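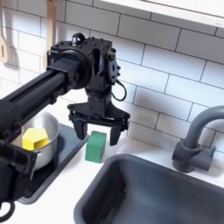 Keeping tile grout clean behind the worktop

Posted October 26, 2024 by Janelle Catacutan

Grout goes grey slowly, so you don't notice until you move the bread bin and find a patch that still looks new. Most of the grey in a kitchen is grease with dust stuck to it. It comes off with less effort than you'd think, provided you haven't sealed the dirt in with a spray polish.

What you need

A bowl of hot water, washing-up liquid, bicarbonate of soda, an old toothbrush, two cloths and a dry towel. Leave the bleach in the cupboard for the first go. It whitens the surface but leaves the grease where it was, and the grey is back within a month.

Weekly

Wipe the tiles with a cloth wrung out in hot water and a few drops of washing-up liquid. Start at the bottom and work up, or you get dirty runs down the dry tiles that take longer to shift than the original marks. Go over it again with plain water and dry with the towel. Washing-up liquid left on the wall goes tacky and picks up more dust.

Behind the hob you may need to do this every other day if you fry a lot. I do ours while the kettle boils.

When it has already gone grey

Mix three spoonfuls of bicarb with one of water to make a paste. Wet the grout first. Push the paste along the lines with your finger, leave it ten minutes, then scrub with the toothbrush using short strokes along the line. Do a patch the size of a tea tray, rinse it, and move on. If you paste the whole wall in one go the first part will have set hard before you reach it.

Vinegar is often suggested. I don't use it on grout, as acid wears away the cement over time, and it will mark marble or limestone for good. On glazed tile alone it does no harm.

Brown spots near the sink are usually tea. Black ones are usually mould, and for those I do use a thin bleach, with the window open and nothing else on the wall. Never put bleach on top of vinegar or any other acid cleaner.

Wet and dry paper

If a line is stained right through, a folded strip of fine wet and dry paper takes off the top layer. Go gently and keep it off the glaze. I tried 3000 grit, having some left over from a car job, and it did nothing at all. Something much coarser is needed — 240 worked for me.

Sealing

Wait until the grout is properly dry. I leave it overnight with the door open, longer in winter. Brush the sealer along the lines with a small artist's brush and wipe any drips off the tile within a few minutes. Two thin coats last better than one thick one. I did ours in July and water still beads on it.

The joint along the worktop

The bottom joint, where tile meets worktop, should be silicone. Grout cracks there because the worktop moves a little. Cut the old bead out with a sharp blade, clean both edges with methylated spirit, and run the new one between two strips of masking tape. Smooth it with a wet finger, then pull the tape off straight away while it is still soft. Keep the area dry until the next day.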